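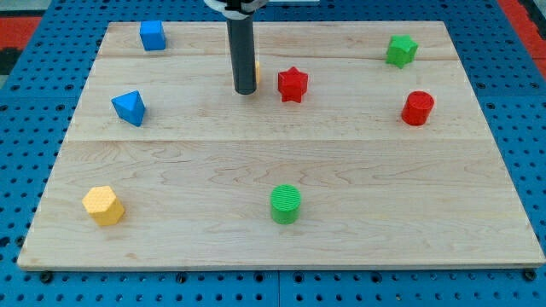 The Jallwood maple board on the blue pegboard bench top, with eight of the little coloured blocks out on it.

I've been meaning to write this up since February, when I finally gave in and bought the maple board from Jallwood. I'd had my eye on it for ages and kept talking myself out of it (38 pounds for a flat bit of wood, when the shed is full of flat bits of wood!) but I'm very glad I stopped arguing with myself.

First, what I wanted it for. My bench top is a perforated blue pegboard, and it's brilliant for bolting things down and hopeless for putting anything small on. Beads find the holes. Screws find the holes. Pencils go along it with a horrid little rattle. I do a lot of sorting and laying out patterns with small blocks, partly for my own fun and partly for the after-school table I run with Sumeya Teshome, and what I needed was a plain, flat, quiet surface I could put down when I wanted it and take away when I didn't. A tray has a rim and I always end up knocking my wrist on it. A place mat slides about. So, a board.

It came well wrapped, two layers of card and a paper sleeve, no plastic at all, and not a mark on it. The maple is lovely and pale. Mine has faint darker streaks and some wavy figure in it that I hadn't expected at this price, and I did spend a silly amount of time tilting it at the window on the first morning. It's made up of three broad planks joined edge to edge, so you get two seams running across the long way. I was a bit worried about those. My last board was a Lucero, a birch one, and the join on that opened up just enough to catch a fingernail. On this one I can see the seams if I look for them but I can't feel them, even with my eyes shut, and I've tried.

It does the main job really well. The blocks sit still, they slide nicely when you push them, and the colours show up so much better on pale wood than they did on the bright blue. I hadn't thought about that at all before buying. Delali Quaye's youngest used to lose track of the blue pieces completely on the old set-up and would get quite cross about it, and now she just gets on with it. The sound is better too, a soft sort of tock where it used to be a clatter.

The finish is an oil, according to the leaflet, and it arrived a touch dry for my taste. I gave it one thin coat of the Ivov board oil I already had in the cupboard, left it overnight and buffed it with an old pillowcase. It went a shade warmer and hasn't needed anything since. Jallwood's own tin is extra and I can't tell you if it's any good.

Now the grumbles, and there are a few.

It's heavier than I'd like for something I lift on and off several times a day. I can manage fine, but Abena Nyarko has a bad wrist and she won't move it without help, so if that's you I'd look at the smaller one in the range. There are no feet either. On the pegboard it stays where I put it, but on my kitchen table it skated, and I had to cut up a bit of rubber mesh to go underneath. At 38 pounds I think they could run to four little rubber dots! And the corners are fairly crisp. I took a scrap of fine sandpaper to mine, thirty seconds each, and that was plenty.

Delivery was slow as well. They said a week and it was nearly 30 days, though the person who answered my email was very nice about it and kept me posted.

Has it marked? A bit. I left a mug on it (I know, I know) and got a pale ring that went with another wipe of oil. There's one small dent where a clamp landed on it. Maple's hard but it isn't magic, and I'd sooner have a surface I'm not frightened of using.

I did look at the Jenier before I bought this, and Obed Baidoo let me have his for a weekend to compare. It's thinner and lighter and a good bit cheaper, and if you only want something for the odd evening it's probably all you need. But his has a slight bow, so a round piece rolls to the middle, and that would drive me up the wall.

I'd buy the Jallwood again, and I've already told Yayra Ankrah to get one for her sewing room for pinning out small pieces. Four and a half out of five from me, with the half lost for the missing feet and the long wait. If they ever do it with a shallow finger groove underneath so you can pick it up off a flat bench without scrabbling at the edge, I'll be first in the queue.

Related reviews
Jenier folding lap desk: six months on
Ivov board oil against plain beeswax
Lucero birch board, long-term update
Small parts trays for under a tenner
Pegboard bench tops and what to hang off them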